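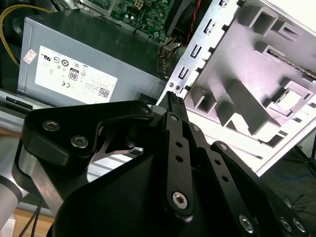
Is the Troltier cordless duster any good for cleaning out a PC?

Good enough that I've stopped buying cans of air. It's loud and the battery meter tells lies, but it shifts dust and I'd buy it again at the sale price.

Longer version, typed in a lunch break so excuse the state of it.

Had mine since August. Before that I was a canned air person, two or three cans every time I did the tower, and half of each can wasted when it went freezing cold and gave up. Got fed up. Wanted something rechargeable that wasn't a full size blower. Looked at the Drolon as well (more on that further down) and went Troltier mainly on weight.

What's in the box

The duster, four nozzles, a soft brush that clips over the short nozzle, USB-C cable, no plug. Thin little manual in very small print. No bag or case, which is mean at the price. Mine lives in an old shoebox and the nozzles are forever going missing down the side of the desk.

Power

Three speeds. Low is pointless, fine for a keyboard and thats it. Middle is where I leave it. High is properly strong, the sort of strong where you want to be outside or at least have the window open, as the fluff goes everywhere and then settles on whatever you just cleaned. Did it once in the bedroom. Not again.

Heatsink fins came up well. So did the front filter, which was a grey blanket. The power supply I only blew through from the outside with it unplugged, long nozzle, short bursts. Hold the fans still with a finger or a cotton bud when you do them, don't let the thing spin them up like a turbine, tempting as it is.

What it won't do is sticky dust. If you've got a smoker in the house or the PC's near the kitchen you'll still need a brush. The supplied one is too soft, bends over at the first sign of trouble. I use an old paintbrush.

Battery

Manual says 2,000 charge cycles, can't test that, ask me in ten years. On middle speed one charge does my tower, the keyboard, the back of the telly and usually the printer. On high it drops off fast. The real annoyance is the lights. Four of them, sits on three for ages, then two, then one for what feels like seconds, then dead. No warning. Charging is slow too, start it after tea and it's ready by bedtime. And you can't use it while it's plugged in, which caught me out on the first go.

Noise

Bad. High pitched, like a hairdryer with a grudge. The cat left the room and didn't come back till dinner. Fine on a Saturday afternoon, wouldn't do it in a flat after nine. I wear ear plugs on high.

Build

Plastic, but decent plastic. Been dropped once on to laminate, no harm done. Trigger is stiff and there's a lock for it so you don't have to keep squeezing, only the lock is right where your thumb goes so I keep knocking it off. Nozzles push on and twist. The long thin one works loose on high, fired itself across the room once. Push it on harder than you think you need to.

It weighs 700 grams on my kitchen scales with the short nozzle on. Wrist starts to notice after a bit but ok.

Versus the Drolon

Borrowed one from work for a weekend. Stronger, no question, and the battery lights are honest. But it's a brick, the air comes out of it warm, and the nozzle is so fat you can't get it in behind a graphics card. If you're doing car interiors or a workshop get the Drolon. For computers the Troltier gets in the corners better. There's an Agbayani too that looks identical to mine in a different colour, cheaper, couldn't tell you if it's the same inside.

Price

Full price is too much. I got mine from Jiltley with 6 quid off and free delivery, came in two days, box a bit squashed. When I looked just now it had 1,293 reviews on there, mostly happy, and the grumpy ones are nearly all about the noise or the lights so at least we agree. It goes on offer a lot, wait for that.

Return policy seems fine, haven't needed it.

Good
Strong on high
Thin nozzle gets in tight spots
No more cans in the recycling

Bad
Noise
Battery lights
No case
Brush is rubbish
Thumb lock in a daft place

Four stars. Would be four and a half with a case and a better brush. If you only clean your PC once a year just buy a can, you won't get the money back. If you've got pets or carpet, or more than one machine to do, get one.

Edit: someone asked about the filter on the back of the duster itself. Yes it comes off, quarter turn, rinse it and let it dry overnight. Mine was filthy after a couple of months and I hadnt even known it was there. Blows noticably better now.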